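Droltelano 44 folding anchor: a season on the hook

Every boating forum has a thread about the Droltelano by now, and most of them were written by people who had owned it for a weekend. I bought mine with my own money, $285 plus shipping, and have carried it since spring on Losten, our old sloop. We've anchored on it in mud, sand, weed and one miserable patch of broken shell. I still don't think it's as clever as the box says it is.

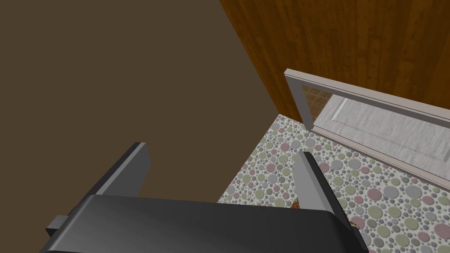

By Atif Gondal
Filed under: Gear, Anchoring
Reading time: long enough for coffee

The pitch goes like this. You get an anchor that holds like a fixed plow and folds flat enough to stow in a cockpit locker. Two pins, one hinge, no tools. Anyone who has tried to live with a big anchor below deck will see the appeal, and anyone who has owned something with a hinge in salt water will see the problem.

Setting it up is easy enough in the yard. I could do it in a minute with dry hands. At anchor in October, with cold fingers and the boat swinging, the second pin is a pain. It has to line up with two holes that shift whenever the shank moves, and the retaining clip is so small I dropped one over the side the first month. Droltelano sells replacements in packs, which tells me they know all about it.

Holding is where I expected to be disappointed, and in mud I wasn't. We put out 70 feet of rode in the creek behind the Hoxha yard and backed down hard, and it bit on the first try. It held through a noisy night with the wind coming over the marsh. Sand was fine too, once we let it settle before pulling.

Weed is another story. Three tries in eelgrass, three big salads brought up on deck. The brochure says the narrow tip "cuts through vegetation." Mine collected it. My old fixed anchor isn't great in grass either, but it usually gets there by the second attempt. On the broken shell I gave up and moved.

I asked Itziar Esteban, who keeps a ketch two slips down and has the same model, whether I was doing something wrong. She thinks I'm not giving it enough scope. Maybe. She also carries a much bigger anchor on the bow and uses the folder for lunch stops, so I'm not sure we're testing the same thing. Her sister Consuelo borrowed it for a week of island hopping and brought it back with no complaints, except about the clip. 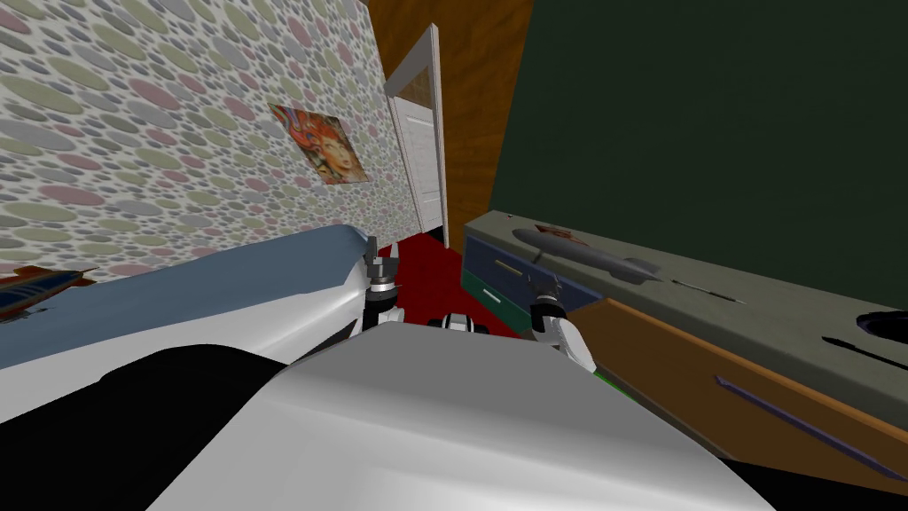

Stowage is the whole reason to buy a folding anchor, so I was pickier about it than anything else. Folded, it does go flat, and the canvas sleeve that comes with it is decent. But the flukes leave a sharp corner right where the sleeve is thinnest, and it wore through in 143 miles of ordinary coastal sailing. If you keep it at home for the winter, don't just lean it against the wall of a spare bedroom and forget about it. A room as cluttered as that one, with a red floor and a desk to catch your hip on, is where a bare fluke finds your shin. I hang mine in the garage now, with a piece of old hose over the point.

Rust so far: a light bloom around the hinge, none on the shank. I rinsed it when I remembered to. The galvanizing looks thin inside the hinge, where you can't reach it with a brush, and that's the part I'd worry about in three years.

I also tried the Zedau for a couple of nights, a plain fixed anchor that costs less and weighs a little more. It set faster in everything except soft mud. It also takes up half a locker, and my wife has opinions about the locker.

So who should get the Droltelano? If you need a second anchor and have nowhere to put one, it's worth a look, preferably used. As your only anchor, no. I wouldn't sleep well on it anywhere with grass, and around here that's most of the places I want to sleep.

Good: holds in mud, folds flat, fair price
Bad: the clip, the sleeve, weed
Would I buy it again: ask me when I've seen the inside of that hinge

Comments are open. If you've found a clip that fits and doesn't jump overboard, please post the size.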